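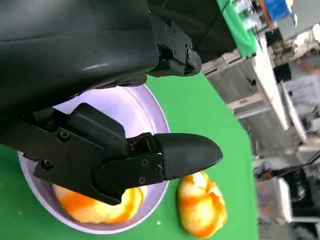 How long can orange peel sit out before it has to be dealt with?

An afternoon, if you plan to eat it or cook with it. Left on a plate overnight it curls, stiffens and starts to look like something from a shoe repair shop, though it will still go in the compost.

Leftovers of the Leftovers
A gallery page from the Clostness Table Pages

Most food pictures stop at the moment someone picks up a fork. The Table Pages start after that. We keep crusts, pits, stems, shells, the paper from muffins, and this month we have moved on to citrus, a category that practically asks to be left lying around. An apple core at least has the decency to be ugly. Orange peel looks so cheerful that you can walk past it for a whole day telling yourself it's a decoration.

The page runs the way the others do: the picture first, a line or two to go with it, and then the notes, which have gotten longer every time and which you are free to skip.

One in, one out
Two pieces of orange peel, a round white bowl, a bright green tabletop. One piece is in the bowl. The other is on the green, right next to it, with a crumb for company on the same side.

Runner-up titles: "Close Enough," "Fifty Percent Tidy," "The Bowl Was Right There."

Notes on the picture

The inside of the bowl has a faint lavender tint, a fact that started a small argument at the Clostness office about whether it was a white bowl or a lavender one. We have settled on white. The lavender party has asked that its objection be recorded, and now it has been.

Green is a risky color to put under food and a very good one to put under an orange. If you have ever bought a green tablecloth and regretted it by dinner, try eating nothing but citrus on it. The peel shows up beautifully. So does the crumb, unfortunately.

What we like best is the pith. Everybody talks about the orange side of an orange, but a torn peel is a mess of bright orange and pale yellow, streaky and uneven, and no two scraps come out alike. Our last citrus page had a very neat spiral on it, and we got more mail about that spiral than about anything else we have run. People distrust a spiral. A crumpled oval they understand.

Notes on peel in general

Since the mail always asks, a few things we do with ours in Gomlow when we aren't photographing it.

Drying. Scrape off the thick pith with a spoon, cut the peel into strips and put them in the oven at 200 degrees until they snap. Ours take most of a morning. The kitchen smells wonderful for the first hour and like a candle store after that. Once they're cool, put them in a jar, write the date on the jar and forget about it until the following winter.

Candying. Boil the strips, drain them, and do that twice more to take the bitterness down. Then simmer them in sugar syrup until they go see-through at the edges. It is a lot of work for something that was on its way to the trash, and the pan will need soaking. We have done it every April for years and have never once made enough.

Compost. Peel goes in, torn small. Big pieces take their time, and you will meet them again in the fall looking a little tired. Our heap gets a handful now and then with plenty of dry leaves on top.

The sink. Some people run a strip of peel through the garbage disposal to freshen it up. The plumber who came out to Orellana Street did not have a high opinion of this, and we paid him to say so.

Firelighters. Dried peel catches quickly and crackles a bit. Good for a campfire, and it gives you something to do with the jar from last winter.

Notes on bowls

Every kitchen has a scrap bowl, even the kitchens that claim they don't. It's the bowl that isn't nice enough for company and is too useful to give away. It comes out when there are peas to shell or eggs to crack, gets rinsed, and is back on the counter before it has had time to dry. If you can't say which one is yours, look for the one that never makes it into the cupboard.

A scrap bowl should be round, wide and plain. Wide matters most. A narrow one turns clearing up into a carnival game, and the prizes are poor. We used a tall mixing bowl from Vallo for a while and liked everything about it except getting things into it — the rim was so high that half the carrot tops bounced. It now holds umbrellas — two of them, small ones.

Color is up to you. White shows coffee grounds and hides eggshell. Dark blue does the opposite. We have never met a bowl that was flattering to potato peelings.

Sending us yours

We take pictures of table leftovers all year. Keep them unarranged, please. We can always tell when a crust has been turned to its good side, and so can the crust. Captions should stay under 200 characters, although the record so far is 700, most of it about a grapefruit, and we printed every word.

We don't need the recipe. We don't need to know who left it there, either, however strongly you feel about it, and a few of you feel very strongly. Send the picture and the title you'd like, plus a second title in case the first one is "Still Life," of which we have plenty.

More from the Clostness Table Pages
Pits and Stones
Toast, Abandoned
The Last Olive
Eggshells, Seven Ways to Miss the Bowl
Tea Bags on Saucers
Citrus, Part One (the spiral)

Coming up next: corn cobs. Please butter responsibly.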